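Reading a Crash Report, Session 4
Notes by Jaanus Vanags

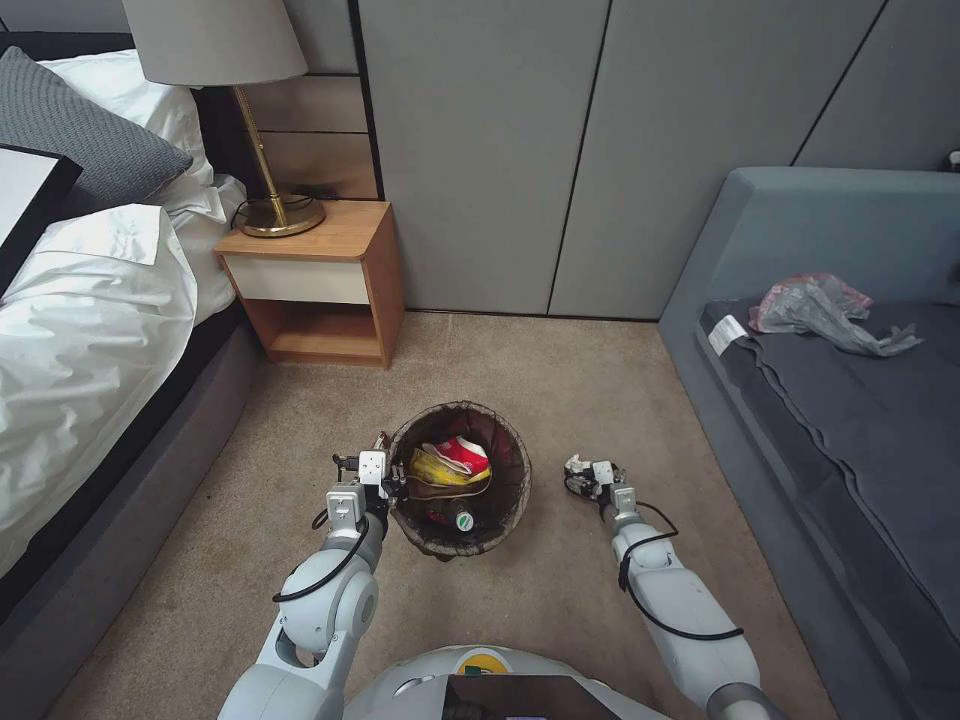 Fig. 1. A dual-arm robot with one gripper at the rim of a wastebasket.

Okay, picking up where we stopped on Saturday. We'd gotten as far as the first page of the report (parties, vehicles, location) and a few of you wanted to jump straight to the question of fault. Hold that thought! I want to spend this session on the diagram and the narrative, and on how to write from them without getting yourself into trouble.

Our practice report is number 3896, the two-vehicle crash at Goicoechea and Zusano. Unit 1 is the Brimo delivery van, Unit 2 is the sedan. Write those unit numbers at the top of your page now, I mean it. I mix them up myself when I get tired, and once they're swapped in your notes they stay swapped.

The diagram

Find the north arrow first. Officers turn the sketch to fit the box, so up on the page may well be east. On ours it is east, and last April half the room had the van going the wrong way down Goicoechea. Next, look for a note on scale. Ours says "not to scale," so please don't get your ruler out. Solid outlines are where the vehicles were at impact, dashed outlines are where they came to rest. That's the key on this form, and other agencies do it differently, so check every time.

The narrative

Read it twice before you underline anything. Then mark each sentence with one of these:

O = the officer saw or measured it
S = somebody said it to the officer
C = the officer's conclusion

In 3896 the line about the van "entering the intersection on yellow" is an S. It came from the van driver! The skid measurement is an O. The sentence on driver inattention is a C, and you need to credit it to the report when you use it: "according to the report," "the deputy wrote," whatever sounds natural to you.

Words to watch

"Accident" or "crash"? I use crash, or collision when both vehicles were moving. "Failed to yield" is a charge as much as a description, so look for a citation before you borrow it. And "minor injuries" is a box on the form (code 4 on ours), filled in at the roadside. People get reclassified later, sometimes days later, which is why we ask for the supplement.

For next time

Write up 3896 as a brief of 6 sentences, no names. Then read report 1282, the Lullix parking lot one, and mark the narrative O, S or C. There's a sentence near the end that I still go back and forth on, so bring your arguments.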